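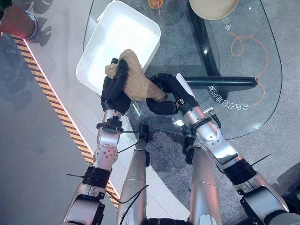
Jingyi Wan wrote to me after the first version of this article went up and said I had made teaching by demonstration sound like training a puppy, when most of the work is closer to teaching somebody to drive over the telephone. Fair enough! I've rewritten a good deal of it since, and I've kept her telephone in because I can't think of a better way of putting it.

Teaching by demonstration

Teaching by demonstration (also called programming by demonstration, imitation learning, or just "showing it" in every workshop I've ever stood in) means getting a robot to do a job by doing the job with it, or through it, while everything it does is written down. The older way is to type in each movement as a list of positions. That's fine for a weld on a car door that's always in the same place. It's hopeless for a cloth, which never lies the same way twice, and cloths are what I ended up spending most of my time on, so you'll have to forgive me if they keep turning up.

A single recorded go at the task is a demonstration, or an episode, or a "demo" if you're in a hurry. A pile of them is a set. A computer program is then fitted to the set, and what comes out is usually called a policy, a rather grand word for "when things look like this, move like that".

By hand

The simplest way is to take hold of the arm and move it. The motors are told to go slack, or to hold up only the arm's own weight, and you pull the thing about as you please while the joints report where they are. People in the trade say kinaesthetic teaching. I learned it at Bodholm on an old single arm with a two-fingered grip, and I loved it from the first morning, you feel straight away where the arm runs out of reach and where the elbow wants to swing into your ribs.

It has its limits. Two arms at once are a struggle for one person (you end up hugging the machine) and fingers are worse. You can't sensibly bend five fingers on each side into place and also keep the arms up. There's the trouble of your own body too. If the robot learns from its cameras and your sleeve is in half the pictures, it may well learn to expect a sleeve.

By remote control

So for two arms and hands with fingers, most of us went over to driving the robot from a little way off. There are a few kinds of this and people get quite heated about them.

Leader and follower. You hold a small copy of the arm, or a full-sized one, and the real arm does as yours does. Cheap copies work surprisingly well. The match between joints is exact, so there's very little sum-doing in between, and a beginner gets the hang of it in an afternoon.

Gloves and trackers. Your hand wears the sensors and the robot's hand tries to follow. This suits jointed fingers, though your thumb and the robot's thumb are never quite the same thumb, and somebody has to decide what the robot should do about it. That deciding is called retargeting and it eats weeks.

Headset. You see through cameras on the robot's head and your hands are tracked in the air. Lovely for reaching across, where you want to look down past your own wrists at the work. Some people feel sick in it. I do, after long enough, and I sit on an upturned crate until it wears off.

Joystick or space mouse. Slow, and very steady. Good for one arm putting one thing into one place, and I wouldn't wish it on anyone for folding.

Thanakorn Somboon still swears by leader arms for everything and has told me in writing that gloves are a fad. Jingyi takes the other side. I've used both and I change my mind depending on whose hands are cold.

What gets recorded

Joint positions many times a second, the commands sent to the joints (these aren't the same as the positions, and mixing them up has cost me a whole set before now), finger positions, and the pictures from one or more cameras. Some rigs add force at the wrist. Each episode gets a line of plain text saying what was being done, such as "put the cloth in the tray", and a mark for whether it came off.

Keep the ones that didn't come off, by the way. Put them in a separate folder and label them. I threw mine out for the best part of a year and I've regretted it ever since.

Cloths and trays

Soft things are the usual test for two hands, and a cloth going into a tray is about as homely a version as you could ask for. Both hands have to agree. If one grips and the other is late, the cloth trails over the rim, and if they press too hard against the side a light plastic tray will tip or slide off across the table. A person sorts that out without thinking. A driver at a distance usually can't feel it at all, and has to go by eye, and this is where Jingyi's telephone comes in.

Glass table tops make it harder again. The cameras see straight through to the legs and the floor, there are reflections wherever there's a lamp, and the tray slides more easily than it would on wood. I'm told that's good for the learning, as the robot can't lean on a plain background. It isn't good for my temper.

The Sanna set

The set I know best is Sanna, which we recorded at Bodholm between November and March 2018 with money from Belent. It holds 2145 episodes, of which 1781 were marked as good. We fitted the first policy on 1000 of the good ones and it would pick up the cloth and then hover, very politely, doing nothing whatever. With 1547 it began to let go over the tray. I'd like to say I know which of the extra episodes did it. Thanakorn thinks it was the ones where he varied the starting position of the tray, and since he recorded most of those himself he would.

Cinadent later asked for the same approach with small instrument trays and no cloth at all. That went quicker, hard objects being so much kinder.

Common faults

Drivers pause. You stop to think, the robot records the stop, and the policy learns that stopping is part of the job. Trim the pauses or, better, practise until you don't need them.

Drivers differ. Two people doing the same job in two styles can leave the policy dithering between them. Agree beforehand which hand goes first.

Cables. Anything hanging from a wrist will find the work sooner or later. Look where it's lying before each episode.

Tidy starts. If every demonstration begins with the cloth neatly laid out, the robot will be lost the moment it's handed a crumpled one, so scrunch it up, throw it down and start from wherever it lands.

See also: retargeting; leader arm; slack mode; grasping of soft objects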